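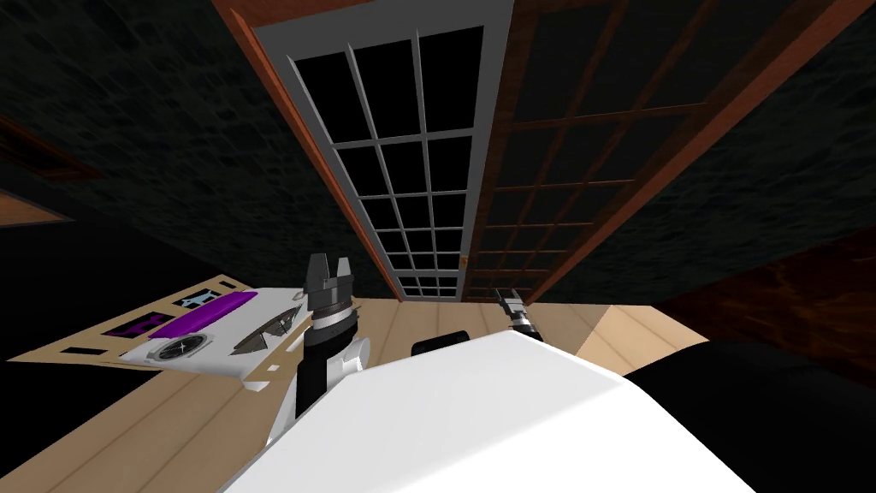
Product Review: The Lalum Door Seal Kit in Shared Buildings

Search this site Enter a word or phrase Search

The Clostville Housing Trust has completed its assessment of the Lalum Door Seal Kit, a brush and rubber strip set sold for use on internal and external doors. The review was requested by the Estates Office after residents at Skodidar House reported cold corridors and rattling doors last December. It was carried out by the Trust's maintenance section and is published for the use of other landlords and managing agents.

The kit contains one brush strip for the foot of the door, a roll of self-adhesive rubber for the frame, a bag of screws and a folded instruction sheet. A hacksaw, a drill and a tape measure must be supplied by the buyer. The maker states that one kit is enough for a single door of standard size. We found this to be correct, although very little rubber is left over and a mistake in cutting will usually mean opening a second pack.

Fitting

Kits were fitted to 40 doors at Skodidar House, the greater part of them between the main corridor and the stairwells. Danjuma Odukoya, who supervised the work, reports that the first few doors took far longer than the instruction sheet suggests. The sheet assumes that the frame is square. In a building of this age few of them are, and on several doors the brush strip had to be taken off and set slightly higher at the hinge side to stop it dragging.

The aluminium carrier cuts cleanly with a fine blade. The brush itself should be trimmed afterwards with sharp scissors, working from the back. Fitters who cut both together were left with a ragged end, and loose bristles were still being swept up the following Tuesday.

The rubber roll is the better part of the kit. It holds firmly to painted timber provided that the surface has been wiped down and left to dry. On bare timber it began to lift at the corners within the month, and the instruction sheet gives no warning of this. We would advise a coat of primer before fitting.

Performance

Residents on the ground floor were asked for their views before and after the work. Most considered the corridor warmer, and all but one reported that the doors closed more quietly. The Trust did not measure heat loss and makes no claim as to savings on heating bills. Any landlord hoping to recover the cost in that way should seek separate advice.

For wear, one door was fitted to a test frame in the workshop and opened and closed 3000 times. The rubber had flattened along the latch side but still met the door along its full height. The brush showed some splaying at the leading corner. It had not come loose from its carrier.

Two faults should be recorded. The screws supplied are soft, and the heads were easily damaged by a powered driver; our fitters went over to their own stock at an early stage. In addition, the brush strip collects grit where a door opens onto an outside path. At the rear entrance it needed to be brushed out every week, and the floor covering inside the door was lightly scratched before this was noticed.

Comparison with the Talukder strip

The Trust has for many years used the Talukder strip, a plain rubber blade held by a steel bar. It is cheaper, quicker to fit and easier to wipe clean. It is also noisier, and on carpet it tends to fold under and stay folded. The Lalum brush passes over carpet without difficulty. On hard floors we could find little to choose between the two – the Talukder blade gives a tighter seal when new, and loses it sooner.

Fire doors

Neither product should be fitted to a fire door without written approval from the person responsible for fire safety in the building. The packaging does mention this, in small type on the underside. It ought to be on the front.

Recommendation

The Lalum kit is approved for corridor and stairwell doors with carpet on at least one side, using replacement screws. The Talukder strip remains the approved product for rear entrances, bin stores and plant rooms. Existing strips in good condition are not to be removed. Requests for kits should be sent to the Estates Office with the width of the door and the type of floor on each side.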